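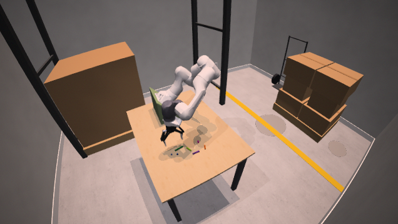
Figure 7.1 The simulated bench, with the gripper open over a handful of small parts.

Bookshelf > Making and Repair > Altgate Workshop Robotics > Chapter 7

Filed under: Home builds, Arms and grippers, Simulation first

Chapter 7
Building the Bench Before You Build the Bench

By now you have a parts list, a cleared spot in the garage or the shared shop, and probably a strong urge to start drilling. Hold off for one chapter! We are going to put the whole workcell together on the computer first, and this is my favorite stage of the entire project. You can move a table with one keystroke. You can bolt the arm on in the wrong place, laugh, and bolt it on again.

The virtual room in Figure 7.1 has more in it than a table and an arm. There are cardboard boxes, a hand truck, a yellow stripe on the floor. A real shop is full of stuff, and an arm that swings freely in a bare gray room may meet a shelf on its first day in yours. Put your own clutter in early. Plain blocks of the right size will do fine, and you can make them prettier on some rainy evening.

Look at where the arm is mounted, too. It sits at the far edge of the tabletop and reaches forward over the work, which leaves the area in front of it clear for parts. Many first builds put the base dead center – I did exactly that with my first bench, and lost half the table to it. You will try both layouts in Section 7.3 and compare how much of the surface the gripper can reach with its fingers pointing down.

What you will do in this chapter

You will measure your space and draw it in the Lurnau scene editor, then add a table, a mounting plate and the arm model you set up in Chapter 5. After that come the small parts. We use short sticks and little round pieces in several colors, and you should make yours in the simulator before you cut any from scrap. The last section is a long one: you will write a pick routine and run it 100 times with the parts dropped in fresh positions, keeping a log of each miss.

Set aside roughly 18 hours for all this, spread over as many evenings as you like. The drawing goes quickly. The logging is slower, but it is where you really get to know your gripper, and I still get a kick out of watching a routine that fumbled everything on Monday's settings file come good after one small change to the approach height.

Before you start

Save a copy of your Chapter 5 file under a new name. Set the random seed to 1777 so your part positions match the tables in this book, and set the run limit to 2000 steps per pick. If you share a shop computer, check that the Claronent driver pack is installed for your own login as well.

Readers using the Kadrić mounting plate should measure the hole spacing on the plate itself. Mine was a hair off from the drawing.

7.1 Measuring the space

Start with the table. Write down its length, width and height, then the distance from each edge to the nearest wall or shelf. Measure the height again at all four corners – shop floors are seldom level – and enter the lowest figure for now.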